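Recording demonstrations on a two-arm setup

Part 2: From free movement to a first grasp

You should already have both arms powered, zeroed and showing green in the Enside control panel. If you don't, go back to Part 1. Clear the work area before you start and keep the stop button within reach of your free hand.

Step 1. Check the reach

Set the teleop speed to Slow. Move each leader handle through its full range, one side at a time, and watch that the follower goes the same way. Then bring both grippers toward the middle of the work area. Stop before they touch. Enside does not check for collisions between the two arms. 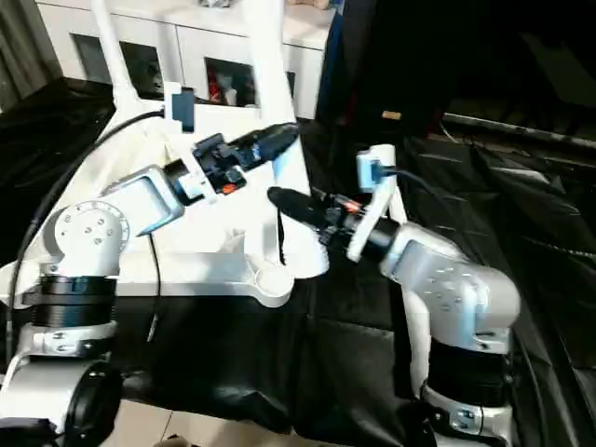
Both grippers brought in toward each other. Wrist cameras are on the brackets above.

Look at the camera cables while the arms are in this position. A cable that pulls tight here will pull the camera out of line later, and every episode after that has to be thrown away. Leave slack at each joint and tie the cable only to the link it runs along.

Step 2. Set up the episode

Open a new task in Enside and type a short instruction, such as "pick up the cup." Use the same wording each time. Set the episode limit to 9 seconds. Our first cup set had 779 episodes, and the long ones were mostly hesitation.

Step 3. Make the grasp

Start recording, then move. Come in with the fingers open and one on each side of the cup. Close slowly until both fingers make contact, then hold still for 2 seconds before you do anything else. Take a plastic cup low, where it is narrow. 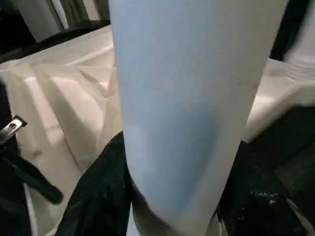 Posted by the Vellby teleop team | Guides | Updated July

Watch the wrist view as you close. You want a finger on either side of the cup and the cup upright between them. If it starts to tilt, open, back off and try again within the same episode. Recoveries are worth keeping. Drops are not, so press Discard.

Step 4. Save and reset

Press Save, open the gripper and return both arms to home. Move the cup to a new spot before the next episode. Wipe the finger pads at every break.

Part 3 covers handing an object from one arm to the other.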